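Lemon

The lemon is a small evergreen tree of the citrus family, and also, of course, the sour yellow fruit that most of us know a good deal better than the tree. It is grown wherever winters are mild enough, and it turns up in kitchens a very long way from any place it could live outdoors. The fruit is usually oval with a little nub at one end, though plenty of lemons come out nearly round, and a lumpy one is every bit as good to cook with. 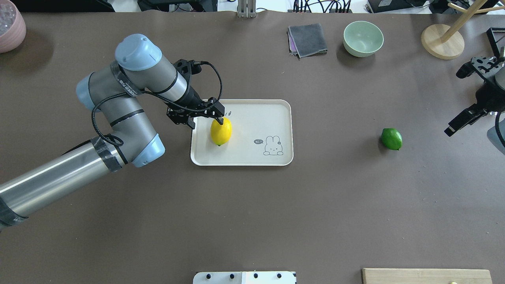
Botanists generally treat the lemon as an old cross between the sour orange and the citron, and its first home is thought to have been somewhere in northern India or the lands nearby. From there it traveled west by slow stages, reaching the Mediterranean and later the Americas. Gardeners love it for a habit that many fruit trees don't share: it can carry flowers, green fruit and ripe fruit all at the same time, and the blossoms (white inside, often purplish on the outside) smell wonderful.

The peel has two layers. The outer one, the zest, holds tiny glands full of fragrant oil, and the pale pith underneath is bitter, so cooks who want only the perfume grate with a light hand. Inside, the flesh is divided into segments by thin skins, and most of the sourness in the juice comes from citric acid.
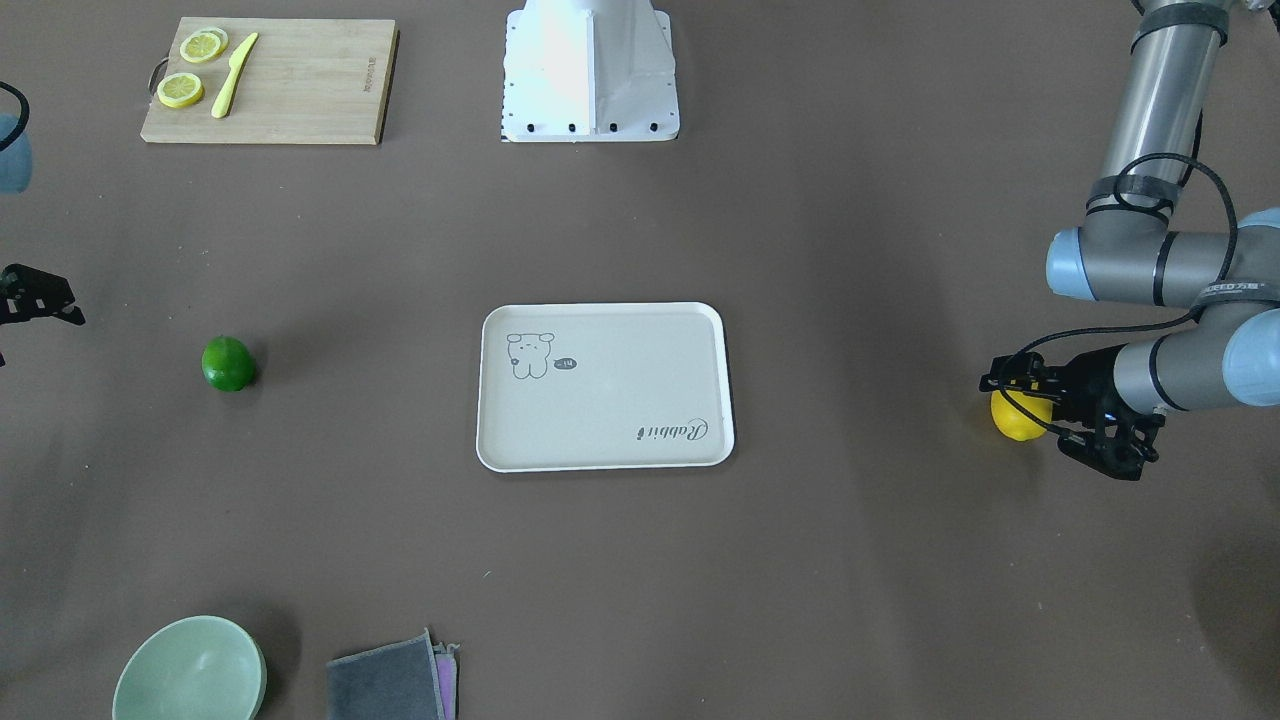 Juice is the part used most, in lemonade, pies, salad dressings and marinades, and a squeeze of it will keep cut apples from going brown for a while. Preserved lemons, packed in salt and left for several weeks, are a treasure of North African cooking and well worth the wait. Among home growers in Weltcombe, the favorite is a thin-skinned garden type known locally as Grellemwood, which is mostly made into marmalade in December. 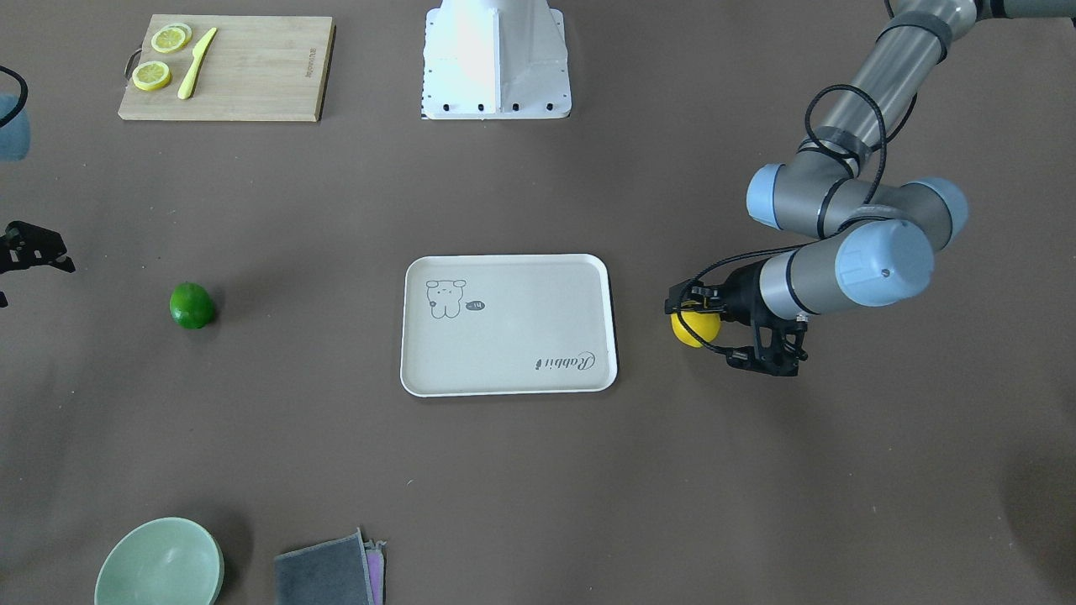
Whole lemons keep for a week or so on the counter and a good deal longer in the refrigerator, especially in a closed bag. Fruit that feels heavy for its size tends to be the juiciest, and rolling it firmly under the palm before cutting helps the juice along.

See also: Citron, Lime, Marmalade, Sour orange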